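Workspaces & Desk Setups > Cleaning and Care

Knit cloths for dusting a desk: I'm converted!

nimaf_desk wrote:
OK so I've wiped my desk down with paper towels for years, and on Friday I finally tried a knit cloth (purple, ribbed, nothing fancy) and wow. The ribs get down between the keys so much better than a flat towel does. Big white desk, black curved keyboard, every crumb shows on one or the other, so I'm picky about this!
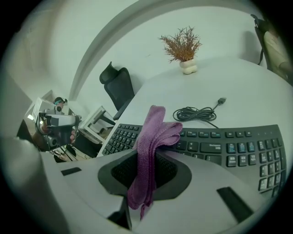 Do you need to unplug the keyboard before wiping it?
Unplug it first, or you'll type 200 letters into whatever you had open.

telwood_tess wrote:
Love a good cloth thread. I have to disagree on knit though. Mine snags on the corners of the keycaps and leaves fuzz behind. Flat microfiber, folded in four, and you get a clean side every time you turn it.

nimaf_desk wrote:
Fuzz is a fair point, mine has been through the wash 18 times and it's past that stage. I fold it too! My order is keyboard first, then the desk from the back toward me, and I go along the front edge last. That edge gets grimy from forearms, way more than

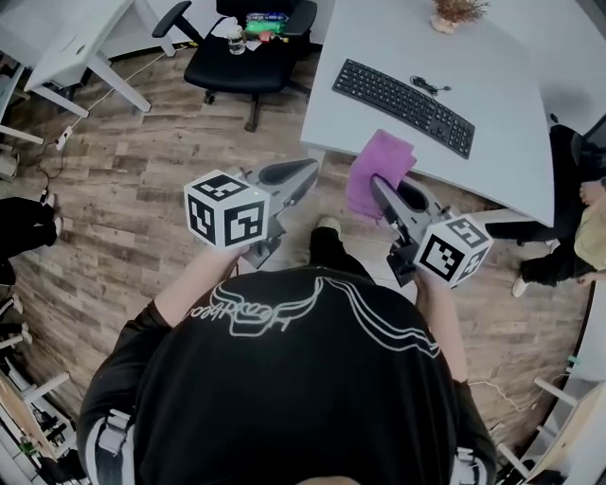
the middle does, so I fold to a fresh side before I start on it. Cables get coiled up and moved over before any of that.

Yasaman Azimi wrote:
Coiling the cable first, yes!! I skipped that for ages and just wiped around mine. Do you use a spray? I got the Firkum one and it left streaks on white.

telwood_tess wrote:
Firkum streaks on everything. Plain water, barely damp. And never on the keys.

nimaf_desk wrote:
Barely damp on the keys has been fine for me, sorry Tess :) Next up is the rest of the office. White walls, white side table, and I haven't dusted the slats on the AC since April.

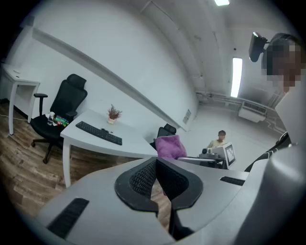

The office, with the AC unit on the back wall.

Yasaman Azimi wrote:
Do the AC before the desk or you'll be wiping the desk 2 times. Ask me how I know.

Tags: dusting, keyboards, cloths, white desks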